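Monday, November 24, 2025

By Hongmei Song

5 min read

Woke at twenty to six with the wind getting under the tiles again. I lay there for a bit deciding whether it was worse than last week and then got up, because once I start listening I don't go back to sleep. Porridge, tea, the last of the damson jam. Dark until nearly eight now.

The bus to Skasdale was on time for once. I had the library books, the parcel for the post office and the list. The post office had a queue to the door and only one window open, so I did the library first. They are cutting the Thursday evening opening from January. There is a notice on the desk and a sheet to sign if you object, and I signed it, though I have only been in on a Thursday evening twice in all the years I've had the ticket. Took out a book on drystone walls and a detective novel I may have read before. I will know by chapter two.

Parcel went second class, signed for. It should be at Anel by Wednesday.

I had an hour before the bus back, so I walked up to look at the river. It has dropped a good way from where it was in October, when it came over the lower path and took out the bench. The bench is still in the hawthorns on the far side. Someone has tied a bit of orange rope to it, so perhaps there is a plan. The path itself is passable in boots but the gravel has all gone down to one end and the rest is clay. I went as far as the second gate and turned back.

Saw a dipper by the bridge, and a heron standing in the field with the sheep. The sheep took no notice of it.

Home by one. Soup. Then I did what I have been putting off since the clocks changed, and went through the heating figures. I write the oil down on the inside of the cupboard door every time I dip the tank, and the trouble with that is you can read it while you're reaching for the rice. We were at 400 litres at the start of October. It was more than I have had in hand for some years, and I thought I was well set. I am getting through it faster than I'd like. The boiler comes on at half past six and goes off at nine, and then again at four, and I don't think I can shorten that much without the back bedroom getting damp again.

So the plan is draughts. I went round with a candle this afternoon, which is how my mother did it. You hold it near the edges of things and watch the flame. Front door, bad at the bottom. Kitchen window, fine. Landing window, bad all down the left side, and that is the one Costigan's fitted, so I shall ring them tomorrow and be polite. The loft hatch nearly put the candle out. I had always thought of the loft as the roof man's business, but a strip of foam round the hatch is something I can do myself off the stepladder.

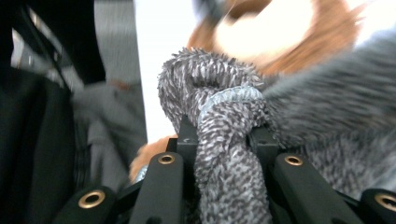
The front door needs a proper brush strip along the bottom. I measured it and then measured it again, and got a different number, because the floor isn't level and the door was cut to suit it at some point before my time. I'll buy the longer one and trim it. The hardware shop in Urness had them when I was last over there, next to the mousetraps. I also want more of the foam tape, the thicker kind. The thin kind I put on in the spring has gone flat and comes away if you look at it.

I rang my sister at four. She has had the new boiler put in and it is very quiet, so quiet that she keeps going to check whether it's on. She thinks I should have one. I said I would think about it when this one stops, and she said that would be in January, at night. She may be right. We talked about Christmas without settling it. She would like me to come down on the 23rd and stay until the New Year, and I would like to go for four nights and be back before the pipes have a chance to freeze. We have had this conversation every November that I can remember. I said I'd look at the trains.

I did look at the trains. There is a change with eight minutes in it and another with an hour and ten. The fare is 70 pounds if I book it now and travel in the middle of the day. I have left it open on the table to think over.

Light went by half past three. I had meant to get the last of the leaves up from the back step before then and didn't, so they will be slippery in the morning. The compost is full in any case. I turned it on Saturday and the middle was warm and steaming, and the bottom corner was full of worms, but it isn't ready and won't be before March. I might start a second heap behind the shed with some of the old pallets.

The leeks are standing up well. The sprouts are poor, small and open, and I think I planted them too close together and didn't firm them in. The kale has been eaten by pigeons down to the ribs on the side nearest the wall. I have put the netting back over and weighted it with bricks. I should have done that a month ago.

Supper was one of those leeks with a baked potato and some cheese. Listened to the forecast at six. Wind easing overnight and going round to the north, frost in sheltered places, then a dry day. If it is dry I will do the gutter over the porch, which is dripping in the same spot it always does. I can reach that from the small ladder.

Started the detective novel. I have read it. It's the one with the vicar and the boat, but I don't remember who did it, so I'm carrying on. I stopped at page 37 because the lamp is too dim for the print, and put the walls book by the bed for later. There is a chapter on mending a gap where a stone has slipped at the foot, and the wall by the lane has one exactly like it.

For tomorrow: ring Costigan's about the landing window. Bins out, the green one. Gutter if dry. Find the trimming saw before I buy the brush strip. Answer my sister about the 23rd.

Bed at ten. The wind has dropped already.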